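Workshop notebook, July
Hair accessories: sorting and mending, second round

Started at 4 in the afternoon, after the heat went down a little. The small workshop table is still full of glue jars and the cut felt for the Korodora order, so I did the sorting on the bed in the back bedroom. The light is good there from the window side, and the blanket is thick, so beads do not jump away when they fall.

Purpose of this round: decide which pieces go to mending, which go to washing, and which can be taken apart for beads. Last time I mixed the three groups together and lost one evening to find the elastic ones again. This time I use the striped tray, the shallow one with black and white sides. Rule for today: what is in the tray is under discussion, what is on the blanket is waiting.

The beaded things I put out first in one heap. They were tangled with each other and also with a black hair tie. I write for next time: never store beaded bracelets together with hair ties. The elastic takes hold of the small beads, and if you pull, the thread suffers. It is better to lay the heap flat and open it from the outside with a blunt needle.
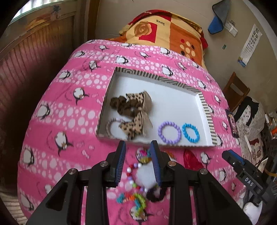

Notes on the beads

The white, purple, pink and yellow strands are useful for us also when the thread is weak. I prefer to cut and string again than to make a repair knot, which always shows. For the thread I still have the Tsakiris spool, 80 meters when it was new, and I did not measure what remains. The clear elastic from Rirnberg became yellow in the drawer and I do not trust it anymore. Bangles do not need thread work. I only wipe them with a damp cloth and a drop of dish soap, no alcohol, because on the March pieces the alcohol made the plastic cloudy.

For the piece in green and orange I am not decided. Colleagues, please do not cut it before we talk.

Notes on fabric pieces

Satin, fluffy and plain fabric must be washed separately. Satin goes by hand in cool water, it is not twisted, it is pressed in a towel. Fluffy scrunchies go in the small net bag and they dry flat. Dark ones go last, alone, until I know if the color runs. Before washing, each scrunchie is stretched one time by hand over the jar of 55 mm. If it does not come back to its shape, the elastic must be changed: open 2 cm of the inside seam, pull out the old elastic, tie the new one to it as a guide, close with small stitches. I do this in the evening, it does not need good light.

Clips are a different question. I open and close every clip ten times and listen. A dry sound means that the spring is going. The leopard bow clip I want to keep for the fabric, even if the metal part is finished, as this print is difficult to find now in a small pattern.

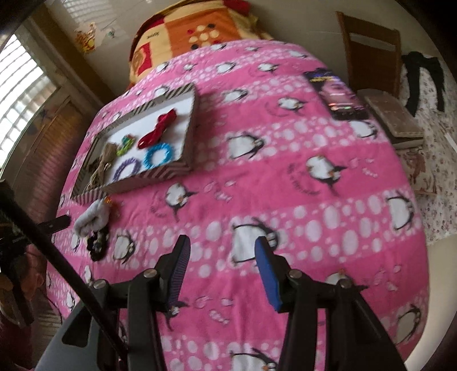 The drawer labels are the next thing to correct. At this moment we have one drawer called "hair, various", and everything goes in there. I propose to divide it by how we wash and not by color or by size. A red satin bow like the one in the tray would then go with the ribbons and the lining scraps, and the fluffy gray-white scrunchie would get its own bag with the other long-hair fabrics. In the Plerkotia catalog the drawer inserts have number 932, I must check if they fit our old cabinet, the inside is less deep than it looks.

To do:
Ask if we have more of the thin tan hair band material, or if I must look for it.
New elastic, flat, 4 mm, black and white.
Throw away the yellow Rirnberg elastic.
Write the washing groups on card and glue it inside the cabinet door.
Bring the tray back to the workshop, it is needed for buttons.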